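3.2 What households keep cold, and why it stays there

Our interest in the domestic refrigerator began with food waste, and it quickly grew into something larger. Most of the literature on household waste starts at the bin. It weighs what people throw out, sorts it into types, and works backward to a cause. We wanted to start earlier, at the point where food is still food and someone in the house still means to eat it. The refrigerator is a wonderful place to do that. It is opened many times a day by nearly everyone in the home, and it holds the plans of the week in a form that can be looked at and talked about.

The Carkville study followed 41 households through one August, when kitchens are warm and routines are loose. Each household kept a short diary and took part in 2 interviews, one at the start and one at the end of the month. We asked people to tell us the story of any item they could remember putting away: who bought it, what it was for, and what they thought would happen to it. These accounts were far richer than we had expected. A half jar of olives could take ten minutes to explain and bring in a canceled dinner, a sister's diet and a recipe that was going to be tried again once the weather cooled.

From the diaries we coded 87 episodes of what we call deferral, meaning a moment when a person noticed a food item, thought about using it, and put it back. Deferral has received little attention, perhaps because it leaves no trace. Nothing is eaten and nothing is thrown out. Yet in our material it is the most common thing that people do with leftovers, and it follows patterns that are a real pleasure to untangle. Figure 1 shows the two-door type discussed in this section.
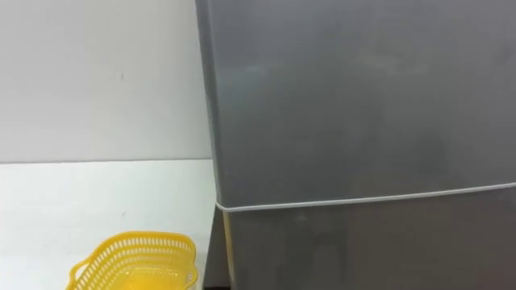

Figure 1. Refrigerator with a larger upper door and a second door below.

Three of the patterns deserve a closer look. The first is the pull of the container. Food moved into a lidded box was deferred more often than food left in the dish it was cooked in. Participants told us that a box felt finished, as if the problem had been dealt with, while a pot on the shelf kept asking for attention. One parent described the pot as "in the way, so we ate it." We were delighted by this remark, which turned up in different words in several other homes. Advice to consumers nearly always recommends good storage boxes. Our accounts suggest that the inconvenience of the pot does useful work, and that some of this work is lost when leftovers are tidied away.

The second pattern concerns ownership. In homes with more than one adult, a leftover often belonged to somebody, even when no words had been spoken about it. Half a sandwich was plainly claimed. A bowl of rice was open to all. Between these lay a wide band of uncertain items — a slice of birthday cake, the last of the soup, takeout noodles ordered by one person and shared with another — and it was in this band that deferral was heaviest. People put things back out of courtesy. Each adult left the noodles for the other, sometimes for days, and both were sorry when the carton had to go. We call this polite spoilage. It fits poorly with accounts that treat waste as a failure of care, given how much consideration is packed into it.

The third pattern has to do with time. Many homes had a day on which the shelves were reviewed and a meal was built from whatever had to be used. Wednesday was a favorite, which participants linked to the distance from the weekend shop. Wouters, in an essay on kitchen timekeeping that shaped our interview guide, suggests that such a day acts as a small household calendar, giving the remaining days their character. Our diaries bear this out nicely. Food deferred on the evening before the review day was spoken of with confidence, and food deferred on the evening after it was spoken of with doubt, even when the item was the same.

We also tested a light intervention. Prosard, the paper tracker first used in the Pokent pilot, is a single sheet on which a household member writes an item and a person's name beside it. The name does not say who must eat the food. It says who may decide. Uptake was uneven, and roughly 40 percent of the households had stopped filling in the sheet by the final interview. Even so, several of those who gave up the paper said they had kept the habit, calling out "yours to decide" across the kitchen. We find this very encouraging! A spoken rule costs nothing and does not run out.

Some limits should be stated plainly. August is not a typical month for cooking, and homes with school-age children may look quite different in the fall. The diaries depend on people noticing their own deferrals, and the most automatic ones were surely missed. We did not weigh food, so we cannot say how much polite spoilage adds to a household's total. The next section takes up the freezer, where deferral stretches from days into months and where the stories that participants told us changed in tone.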